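Feria textil de Plirkville: notas rápidas

27 de marzo de 2026

Escribo esto con prisa, que mañana madrugo. Llegamos a Plirkville con lluvia y sin desayunar. Entrada, 3 euros. Cola corta. El pabellón viejo sigue igual de frío que siempre, así que jersey puesto toda la mañana, el oscuro de punto.

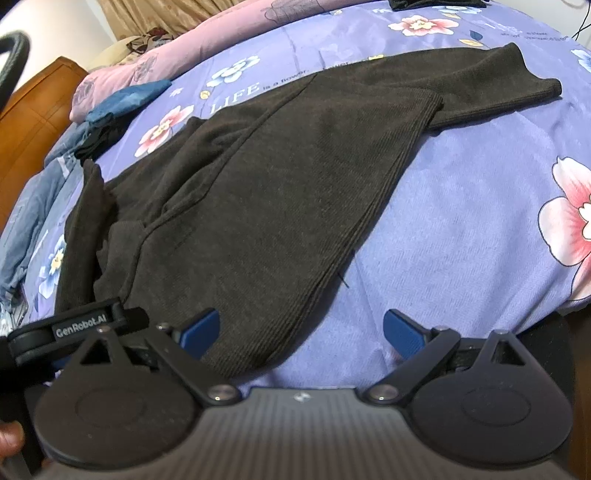 Los puestos

Kollár, lo mejor con diferencia. Lanas, mantas, paños gruesos, y te dejan tocarlo todo. Hellix muy grande y muy vacío, mucho folleto y poca tela. Pregunté por el precio de una manta doble: 588. Ni loca. La misma medida en Kidden, 519, y tampoco. Me llevé un retal de lino y ya. 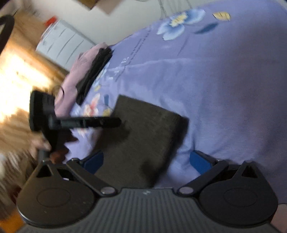 Después, el telar antiguo. Visita guiada de unos 30 minutos que se hace corta, aunque atras no se oye nada. Poneos delante. Explican el urdido, luego los tintes, y al final te dejan pasar la lanzadera un par de veces. A mí se me enredó.

Comida: bocadillo caro en la cafetería del recinto. Mejor salir al pueblo, hay un bar cruzando el puente con caldo y tortilla. 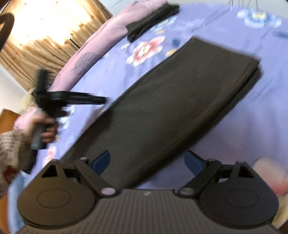

Según Kidden, el año que viene la feria se pasa al pabellón nuevo, con calefacción y más sitio para los talleres. Ojalá. En el mostrador de entrada no sabian nada.

La vuelta, bien. Autobús lleno, todo el mundo con bolsas. Aparcar es imposible, no vayáis en coche. Y ropa cómoda, que se anda mucho y casi no hay bancos.

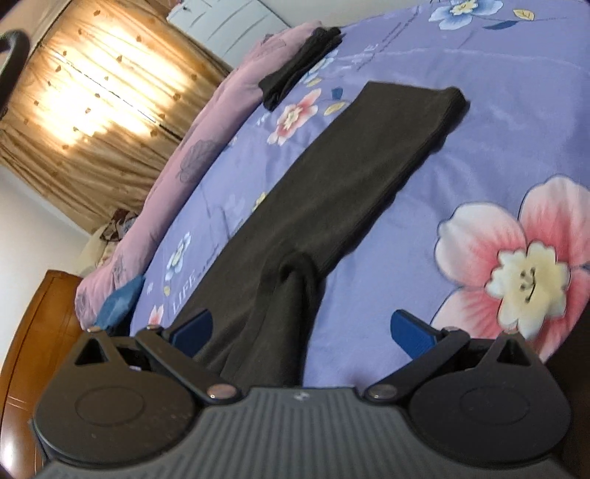
Pantalón negro sobre la colcha de flores.

La feria sigue abierta hasta final de marzo. Si vais, el telar primero y los puestos luego.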